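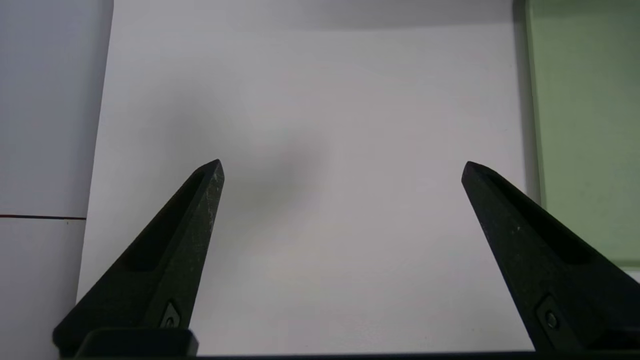
Pelteck wrist view, fingers open.

# Cesuton tabletop kit: data card

Cesuton is a starter dataset that ships with the Pelteck two-arm kit. We've been using the kit at the Grornham workshop since July, and we like it a lot, so this card is part documentation and part notes from people who spend their days with the thing.

## What's in it

- 2000 episodes of tabletop handling, each with wrist and head video
- joint positions and gripper opening, logged at 50 Hz
- a one-line task instruction per episode
- 100 episodes held back for testing (the `holdout` folder, please don't train on it!)

Episodes are capped at 45 seconds. Anything longer was stopped and thrown out, so you won't find slow recoveries in here. If you need those, record your own. The kit makes that pretty painless.

## The wrist view

This is the best part of the kit, in our opinion. Both fingertips stay in view when the gripper is open, with a nice wide gap between them, so you can line up a grasp from the wrist video alone. The black fingers do scuff near the tips, and we left the worn ones on. A policy that only knows factory-fresh fingers isn't much use to us.

## Tasks

Most tasks are pick, place, open or close, with small household items and toy food.

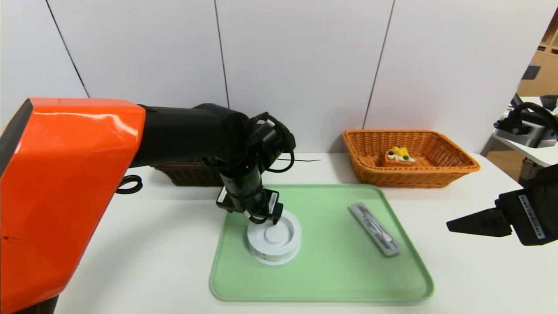 Lids and round containers are the hardest group, and the most fun to work on. The arm has to come down nearly straight and stop at the right height. With a white container on a light green tray, fingertips just above the rim, the forearm covers a good piece of the table from the head view, including part of the dark brown basket at the back. Use both cameras for this group. We tried head-only and gave up by Thursday.

## Known limits

- One room, one table height, white tabletop throughout.
- Clear lids are hard to pick out in the head video.
- Gripper opening drifts a little over a long session. Re-zero it before you compare runs.

## Loading

Unpack the archive and point the Rugemalira loader at the top folder. It reads the episode index by itself, and older versions will skip the wrist stream without a warning, so update first.

Related

Pelteck kit: assembly notes
Rugemalira loader: changelog
Cesuton holdout: scoring rules
Replacing gripper fingers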